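Moving our annual user meeting from a hotel to a college campus – talk me into it or out of it
Posted in: Venues and Logistics 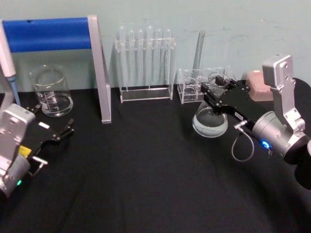

Glassware and racks on the black tablecloth.

heswood_planner
Hi all, longtime reader and only an occasional poster, so please be gentle with me! I look after the yearly user meeting for a small lab supply company, and for as long as I've had the job we've held it at the same hotel in Heswood. It's comfortable, they know us, and the coffee shows up when it should. But the quote for next September came in well above what I'd been told to expect, and my boss has asked me to look at Stomstead College instead. They have a nice big lecture hall, 5 breakout rooms and dorm housing for anyone who wants it. The old building dates from 1829 and it's lovely, I have to say – I walked in and started planning the welcome reception in my head.
My worry is the attendees. They're used to a hotel bed upstairs and a bar downstairs. Has anyone made this switch and lived happily afterward?

tableplan_tess
Oh, do it! We went to a campus three years back and our people loved it. There's something about sitting in a real lecture hall that makes folks pay attention, and they mingle more when they're all walking across the same lawn to lunch. Our feedback forms were the best we've had. I would keep a small block at a regular hotel nearby for those who won't sleep in a dorm (there are always a few, and I'm getting to be one of them myself).

loadingdock
I'll be the grump, with love. Campus venues look cheap until you add everything up. Ours charged separately for the projector tech, the chairs in the lobby, weekend heat and somebody to unlock the side door at 6 a.m. By the time we were finished we had saved a little, but I had spent an extra month of evenings chasing four different departments. A hotel gives you one person to call. That's worth real money to me.

tableplan_tess
That's fair, but it depends so much on the school. Ours had a conference office and one very patient coordinator who handled the lot. I'd ask Stomstead straight out whether they have one before deciding anything.

heswood_planner
They do have a conference office, though the lady I spoke with covers summer camps as well and sounded worn out, poor thing. The total on their first quote was a good bit lower than the hotel's. It didn't mention chairs one way or the other, so thank you, loadingdock, I'm writing that down.

quietcarriage
What about catering? This is where we got stuck. Our college had an exclusive contract and the menu was pasta, then more pasta. We ended up asking permission to bring in Boonyarit for the big dinner, and they did a beautiful job, but we paid a fee for the privilege and it had to be approved 11 weeks ahead.

loadingdock
Also ask about freight. If your exhibitors ship crates, find out who signs for them and where they sit overnight. We had a pallet go to the athletics building and spend a night with the lacrosse gear.

tirnia_fan
Has anybody used Tirnia for the registration side? We had 1309 people through it at our last one and check-in was painless. Campus wifi was the weak spot, so we printed a paper list as backup, and I slept better for it.

quietcarriage
We tried Tirnia and I wasn't as keen. The badges were fine, but changing a session after it was published took forever. For a single-track meeting I expect it would be perfectly good.

heswood_planner
You are all so kind, thank you. I've asked Stomstead for a new quote with chairs, heat, door staff and freight spelled out line by line, and I've asked the hotel whether they'd budge a little if we signed for two years. I'm leaning toward the campus, mostly for that lecture hall.

loadingdock
Get the two-year offer in writing before you tell them about the college. And good luck, I do hope it goes well wherever you land.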